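Home | Shop Floor Guides | Finishing | Leveling | Contact

Leveling a Work Table on an Uneven Concrete Floor

A table that rocks or slopes will spoil measurements, let parts roll, and loosen its own joints over time. The procedure below applies to four-legged tables with a wood top standing on a bare slab. It takes less than an hour for one table.

Tools and materials

- Spirit level, 24 inch, plus a short one for cross checks
- Feeler gauges
- Screw-in leveling feet, or plastic shims if the legs will not take a threaded insert
- Pencil, masking tape, straightedge
- Open-end wrench to fit the jam nuts

Step 1. Check the level

Set the level on the table, read it, then turn it end for end on the same spot. If the two readings differ, the vial is out of adjustment. Either correct the vial or take both readings every time and use the midpoint.

Step 2. Choose the position first

Floors vary more than tables do. A table leveled by the door will not be level by the back wall, so put it where it will stay. Keep it clear of the baseboard if you need to reach the rear feet with a wrench. Sweep the slab under each leg. A single grain of grit under a foot is enough to give a false reading.

Mark each leg position on tape so the table can be put back after cleaning.

Step 3. Find the high leg

Push down on each corner in turn. If the table rocks, two diagonally opposite legs are carrying the load and the other two are taking turns. Hold the table against one of the light legs and measure the gap under the other with feeler gauges. Write the figure on the tape.

Do not cut a leg at this stage. Rocking may come from a twisted frame, and a cut leg will be wrong on any other floor.

Step 4. Set the feet

Thread all four feet in fully, then back each one out the same number of turns. This leaves room to move in both directions. A foot with a pitch of 20 threads per inch rises 0.050 inch per full turn.

1. Level the long axis by adjusting the two feet at the low end equally.
2. Level the short axis by adjusting both feet on the low side equally.
3. Recheck the long axis. It will have moved a little.
4. Remove any remaining rock by turning one foot only -- the one that spins freely by hand.
5. Tighten the jam nuts while holding each foot still.

Step 5. Load and recheck

Put the normal equipment back on the table and read the level again. Anything heavy at one end can change the result, particularly on a thin top.

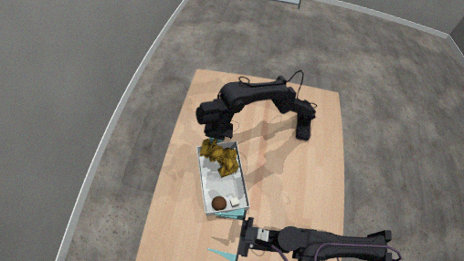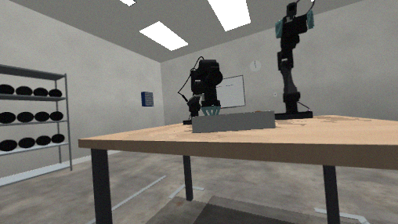
Wait until the next morning and take a final set of readings. Wood tops move with humidity, and a table set in May may need a quarter turn by winter. Plastic shims also compress slightly under load -- replace any that have cracked.

If the level reads true at both ends but not in the middle, the top is sagging or cupped. The feet cannot correct that. Check the top with the straightedge, then see the separate guide on flattening wood tops.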